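Selloldale & District Snooker Forum > League matters > Handicaps

Thread: Is the 60 cap distorting the Thaler Cup?

cushionfirst
Posted 19:42

I have put last season's Thaler Cup handicap frames into a spreadsheet, 262 in total. Walkovers are out, and so are re-racked frames where the card doesn't show which score counted.

Under rule 11 the start given is the difference between the two handicaps, up to a maximum of 60. Where the difference was under the cap, the higher-rated player won slightly more than half. Where the cap applied, the higher-rated player won nearly all of them. The handicaps look fair in the middle and stop working once the cap bites.

I would like to see the cap removed for the cup and kept for the league. Any reason this can't go to the August meeting? 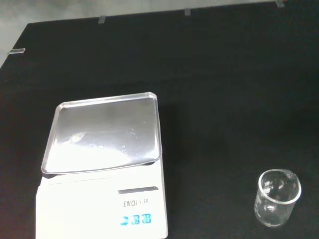 Scale and beaker on the black cloth

baulkline_dave
Posted 20:15

How many capped frames were there? If it's a small number then "nearly all" doesn't mean much. I would also want to know how many different players are in it. One strong player at Udthorpe going deep in the cup could account for most of them on his own.

Against removal in principle. Give somebody 75 and he can sit behind the baulk colours all night. The better player then needs nearly everything on the table with blacks, and if the reds are safe on the side cushions he is relying on fouls before the halfway point.

cushionfirst
Posted 20:31

Fair point on the players. Most of the capped frames come from a handful of names and I should have said so. I have no objection to someone else running the numbers by player.

I don't accept the safety argument. A player who needs 75 start generally can't keep the balls safe for a whole frame. He leaves a red on within a few shots, and the longer the frame lasts the more chances there are.

Konrad Dudek
Posted 21:08

I did the handicaps at Umden for several seasons so I can add some background.

The cap was not picked from results. It was set when the league had one table per venue and matches were running past closing time. Long starts made long frames, and 60 was what the clubs would agree to. I don't remember anyone producing a calculation.

The bigger fault is the revision interval. Handicaps are only looked at twice a season, and the maximum movement is 10 points each time. A new player given the wrong figure in the autumn can carry it through the whole cup. I would fix that first and leave the cap alone until there is a season of data under the new interval. Changing both together means you can't tell which one did the work.
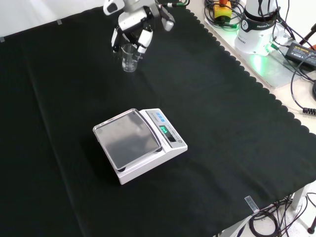 Re: Is the 60 cap distorting the Thaler Cup? (page 2)

plant_or_miss
Posted 21:50

Konrad is right about the interval and wrong about the order. The two faults don't overlap much. Capped frames are between established players at opposite ends of the list, and their handicaps barely move from one season to the next. More frequent revision won't touch those.

One thing missing from the spreadsheet: was each frame a decider or a dead frame? In the cup all frames count on aggregate, so the strong player keeps scoring after the frame is won. In the league he usually doesn't bother. If league frames have got into the total the margins can't be compared.

cushionfirst
Posted 22:04

Cup only. No league frames in it.

baulkline_dave
Posted 22:17

Aggregate makes it worse for your case then. With no cap, a team could put its weakest player in against the other side's best, take a very large start and bank the points even if he pots three balls. You would have captains fixing the order around it. At the moment there is a limit on what that tactic is worth.

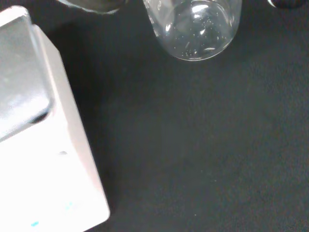
White unit, black surface

Konrad Dudek
Posted 22:40

Order of play is drawn blind in the cup, rule 11 again, second paragraph. Captains hand in the names before they see the opposition's. So that one doesn't arise unless somebody is guessing.

It does arise in the league, where the home side declares first.

baulkline_dave
Posted 22:46

Withdrawn for the cup. I had the old rule sheet.

green_pocket
Posted 23:02

Has anyone looked at a sliding scale? Full difference up to the present cap, then half of anything above it. A difference of 80 would give 70 start. It goes some way towards what cushionfirst wants, and the start doesn't run away at the extremes. 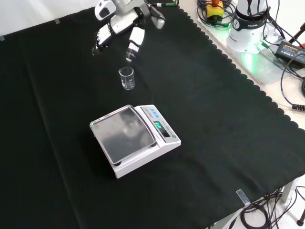 The marker would have to do one extra sum per frame, and it can be printed as a table on the back of the card. Odd numbers would need a rounding rule. I'd suggest rounding down, in favour of the player giving the start, and writing that in from the beginning so it isn't argued about on the night.

plant_or_miss
Posted 23:11

Could support that for one season as a trial. I'd want it to lapse automatically unless it is voted on again.

cushionfirst
Posted 23:25

Half is arbitrary, but so was the cap. I'll rework the capped frames with green_pocket's formula and see how many results would have changed. It can only be a rough guide, as people play differently when the start is different. Will post the by-player split at the same time.

baulkline_dave
Posted 23:31

Put the number of capped frames at the top this time please.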